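Avwood is moving, and there's a sale on first

If you've ever tried to park outside Avwood on a busy morning you'll be pleased to hear this one. The timber shop is leaving its old unit behind the bakery and going to the Martinelli building, the long brick one by the canal that used to be the button factory. The doors open there in August, all being well, and I went over for a nose round last week while the painters were still in.

It's big! The old shop was so tight you had to shuffle sideways past the skirting boards, and I once took a lampshade out with a length of beading (sorry again). The new place has 900 square metres on the ground floor, plus an upstairs that's going to be let out as small workshops. A bookbinder has already signed for one, and there's talk of a guitar repairer, though I couldn't get anyone to give me a name.

Ornella Carbone has run Avwood for 17 years and she was up a stepladder when I arrived, arguing nicely with an electrician. She told me the move has been on the cards since the roof leaked two winters ago and ruined a whole delivery of oak. "I cried over that oak," she said. "Then I rang Martinelli and asked what they wanted for the ground floor."

The bit most of you will care about is the offcuts. At the old shop they lived in a bin by the till and you had to dig. At the new one they get a whole room, sorted by type, with a price marked on every piece, and you can carry on bringing your own measurements in on the back of an envelope. Cutting to size stays free for the first four cuts, same as now. Maple is what people keep asking for, Ornella says, mostly for chopping boards and shelves, and I can see why. It's lovely pale stuff and it goes with everything.
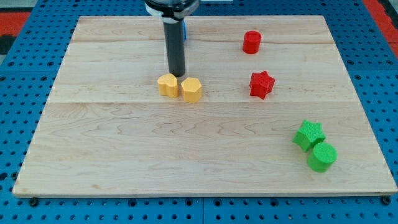
Sale dates and opening hours

Anything that doesn't get sold has to be carried across town, so the old shop is knocking a third off all softwood and half off odd lengths until it shuts at the end of July. Paint and varnish are reduced too, including the Ivico range, but only the tins already on the shelf. Bring cash if you can, as the card machine has been playing up. Gift vouchers will be good at either address.

The new shop opens at 7.30 in the morning for trade and 9 for the rest of us. There's free parking in the yard, and the Zosance café next door says it will open early as well, so that's bacon rolls sorted.

Not everybody is thrilled, I should say. Rosalba Guerra has the bakery in front of the old unit and reckons half her early customers come in with sawdust on their boots. "I'll miss them, and I'll miss the money," she told me, and then gave me a custard slice for the walk home, which was very kind. She's hoping whoever takes the unit next keeps the same sort of hours. The landlord says there have been enquiries but nothing firm.

One last thing. The evening woodwork class is carrying on, moving with the shop, and there are places left for the autumn. Beginners make a stool. I made mine three years ago and it still rocks a bit on the kitchen tiles, but I sit on it every day to do my shoes. Put your name down at the till in either shop, and leave a phone number they can read, please, because Ornella has a whole page of people she can't ring back.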